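A Toy Kitchen, a Small Arm and Many Patient Visitors
An interview with Zlatko Dimitriou after the open day in Nallton

Jul 20, 2020

When I met Zlatko Dimitriou, he was still answering the last visitors and eating his lunch at the same time. He leads the small robotics workshop in Nallton, where six people work. The open day had 70 places, and all of them were taken in the first evening.

I asked him first why a serious workshop shows its robot in front of a children's kitchen. He laughed at the word serious.

"A real kitchen is heavy and it is fixed to the wall," he said. "A toy one, I can turn it, I can change the shelf, I can move it to another room before breakfast. And the doors are light. Our arm is not strong, so we must be polite with it."

The arm is called Sadumico in the workshop, and the name has no meaning which he could explain to me. It is black, with two fingers, and the wires are outside for everyone to see. Dimitriou does not want to cover them. "If the cable is hidden, I find the problem tomorrow. If it is outside, I find it now."

In the demonstration, the arm works at the sink and the counter, among plates, a cup and a small pot with a lid. The fridge has toy fruit in it -- bananas, a lemon, a pear, a mango. Dimitriou says the fruit is the favorite of the visitors, but for him the cup is more interesting, "because a cup can be taken in many ways, and most of them are bad."

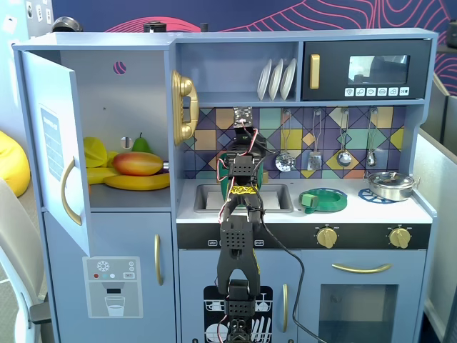 Questions from the visitors

The children asked when it will wash the dishes at home. The adults, he told me, asked the same thing with longer words.

"I say to them, please look how slow it is," he said. "We have recorded 2451 attempts with this kitchen. We want 3000 before September. After that we will know a little, and I will be happy with a little."

One visitor from Mollel, the next town, stayed for two hours and wrote down every time the fingers closed on air. Dimitriou asked her for a copy of the notes. He showed it to me on his phone, a full page in very small writing.

I asked also about the next open day. He would like to have two arms then, one to hold the pot and one to take off the lid, but the second arm is still in parts in Hidov, where a friend is repairing the wrist. "Maybe it comes, maybe not," he said. "The kitchen will be here anyway."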